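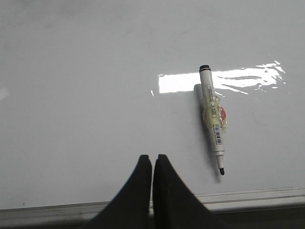

# Sillden Woodland Friends – Mini Stacking Plush

We have been hoping to bring the Sillden Woodland Friends back into the shop ever since the first lot went, so it's lovely to finally have them on the shelves again, and with a couple of new faces too! If you missed them last time, these are the little bean-filled animals from Zerko, made to be piled up on a bookcase, lined along a windowsill or (as most of ours end up) tucked down the side of the sofa.

Each one is 14 cm from nose to tail, with a flat tummy so that it sits nicely on top of its neighbour. The fur is short and very soft, the faces are stitched and the ears stand up on their own once you've given them a bit of a tweak. The badger is the one everybody asks for, but do have a look at the hedgehog, who has a lovely grumpy face and is a little rounder than the others.

## The characters

There are 10 in the full set. Badger, Hedgehog, Otter, Fox, Mole, Squirrel, Hare and Barn Owl are all back from the first series, and joining them are Dormouse and Stoat. You can choose your favourites one at a time from the drop-down menu, or order the whole family together, which comes in the Nic Giolla gift box with the bluebell pattern on the lid.

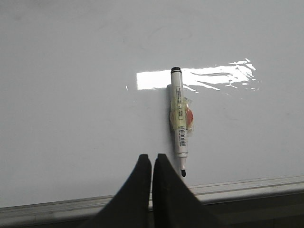 *Whiteboard marker with a black cap*

The gift box is a limited run of 300, and we don't expect to be sent any more of them. The animals themselves will carry on being made, so if you only want a Fox for a birthday in January there's no need to panic.

## Looking after them

Sponge clean only, please, with a little mild soap and warm water. The beans don't like the washing machine and they like the tumble dryer even less. If the fur goes flat after posting, a soft baby hairbrush brings it up beautifully – go gently round the whiskers.
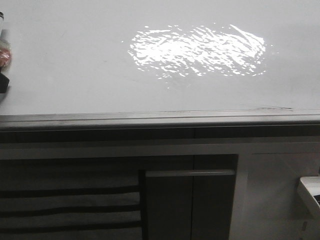
Suitable from birth, apart from the Barn Owl, whose wings have a small wire in them and who is best kept for ages three and up.

## Postage and collection

Orders placed before noon go out the same day, well wrapped in tissue. Single animals travel as a large letter and the gift box goes as a small parcel. You're also very welcome to collect from our Asden shop, just pick that option at the checkout and wait for the email to say your order is ready.

Limited to 2 gift boxes per customer. Single characters can be bought in any quantity you like.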